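Search this catalog
Search

# Tabletop Odds and Ends – Data Card

Published in October by the Wusov desk group

## What this is

Tabletop Odds and Ends is a set of 1,035 color pictures of small household and craft items lying on a dark table. It was put together to help with sorting and inventory work: what is on the table, what is touching what, and what has ended up too close to the edge. The items are the kind that collect in a drawer or on a shared desk.

The set comes as two folders and one label file. Version 2 replaces version 1 entirely. If you still have the older label file, delete it, as the item names changed and the two files can't be mixed.

## Folder layout

- `nulex/` – pictures for building and tuning
- `cloltora/` – pictures held back for checking
- `labels.csv` – one row per item per picture
- `NOTES.txt` – known label problems, newest first

The folder names have no meaning beyond telling the two parts apart. Pictures from one session always stay in the same folder.

## Items

The item list covers things like glue sticks, rolls of tape, small cubes, trays and tubes. Each has a short name in `labels.csv`. Color is kept in a separate column, so a yellow cube is entered as `cube` with `yellow` beside it.

We label what a person would call the thing at a glance. Brand and product names are left out even when the wrapper can be read. If the labeler could not tell what an item was, the row says `unknown` and should stay that way unless another picture from the same session settles it.

## Label columns

`picture` – file name without the extension

`item` – short name from the item list

`color` – main color, one word where possible

`cut` – yes or no, whether part of the item is outside the picture

`touching` – names of other items in contact with it, or blank

`edge` – yes if any part of the item reaches past the edge of the table

`surface` – table, tray or other

The `touching` column was filled in by eye. Two items that only seem to meet because one is in front of the other should be left blank, but some of these were entered wrong in the first pass. The ones we know of are in the notes file.

## How things were laid out

There was no fixed arrangement. Items were set down on the table, moved, and set down again. Some lie flat, some lean on a neighbor, and some are in or across a tray. Spacing was not measured. Small specks on the tabletop were not cleaned off and are not labeled.

The dark table makes light and bright items easy to find. It is less kind to black and dark gray ones, which is the main reason for the low counts on those colors.

## Known problems

1. Tape rolls are often cut by the side of the picture. Check the `cut` column before using them for size.
2. Light blue and teal were used loosely by different labelers. Treat them as one color if it matters.
3. Tray contents are labeled one by one, but the tray itself was skipped in 5 pictures.
4. The wall and the floor look much alike in many pictures – both are simply `other`.

## Using the set

Load the label file first and match it to the pictures by name. Rows marked `cut` are fine for naming items but poor for measuring them. For work on crowding, use `touching` and `edge` together; neither column says much by itself.

Please don't move pictures between the two folders. If you need a smaller checking part, take whole sessions out of `cloltora/`.

## Sample pictures
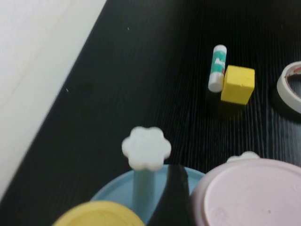
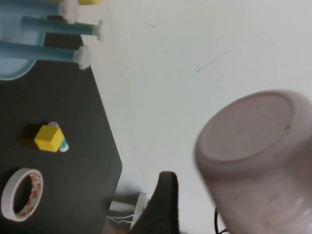

First: `glue stick` and `cube` (yellow), touching, with a tape roll marked `cut`. Second: tubes with white tips and a light blue tray, also `cut`; the middle tube is marked `edge`.

Related items

- Wusov Drawer Contents, version 2
- James Shelf Set
- Nulex Item Name List
- Cloltora Tray Labels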